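Keeping interior doors in good shape

Most trouble with an interior door starts small and gets ignored for a season or two. A little time with a screwdriver and a rag in July, when the windows are open anyway, saves a bigger job later.

Squeaks come from dry hinge pins. Tap out one pin at a time with a nail and a hammer, wipe off the black grime, coat it with petroleum jelly and drop it back in. Oil works too, but it runs down the wall.

If a door sags, check the top hinge before you reach for a plane. Tighten the screws. If one spins without biting, glue a few toothpicks into the hole, let the glue set overnight, snap them off flush and drive the screw again -- or swap it for a three-inch screw that reaches the stud.
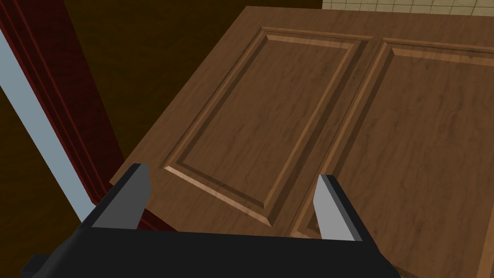
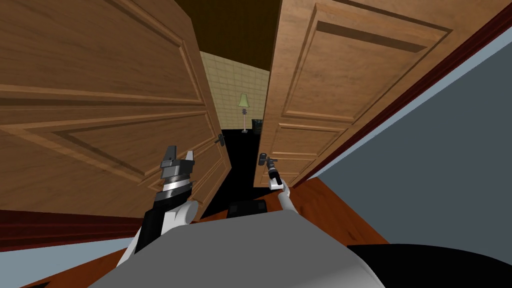
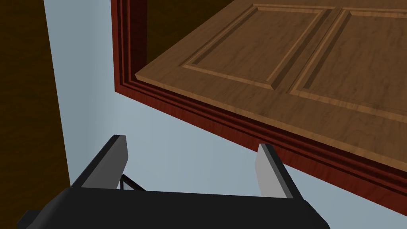
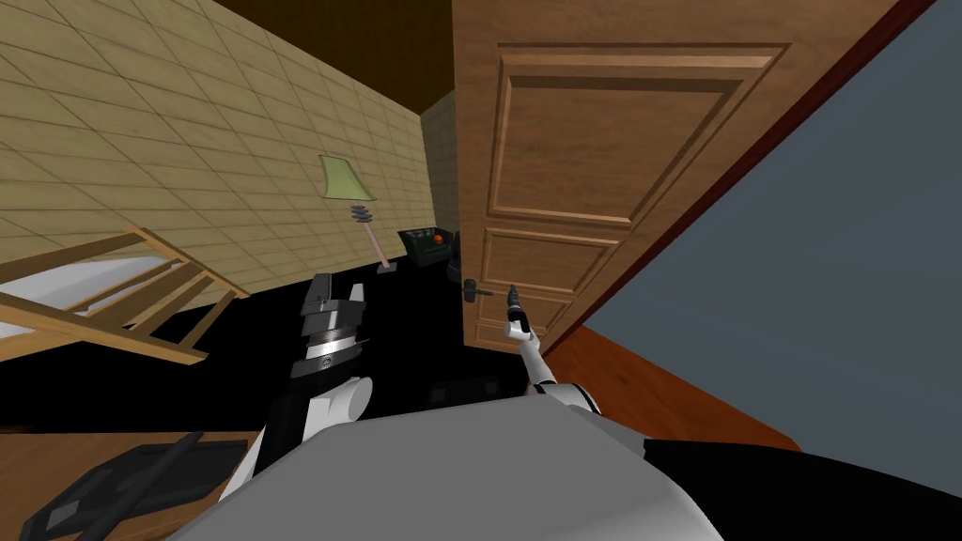

Cleaning is where people do the most harm. A soaking wet cloth will raise the grain and lift the finish, so wring it out until it stops dripping. Use a drop of dish soap in a quart of warm water and work from the bottom up, which keeps dirty streaks from setting. On wood doors with beveled moldings around the panels, like these, dust packs into the grooves and a flat cloth slides right over it. Go around each one first with a dry one-inch paintbrush. Brush before you wipe, or you will have mud in the corners.

For scuffs, try a pencil eraser. For scratches that go into the color, a wax stick one shade darker than the wood blends better than a lighter one.

Bare edges need sealing. Check the top and bottom of the door with a hand mirror. If the wood is raw, sand it lightly and brush on two coats of clear finish. Finbarr Ó Gríofa at Clutley Hardware sells half-pints, and one can does several doors.

Loose lever handles usually have a small set screw on the underside. Snug it up with a hex key and stop there.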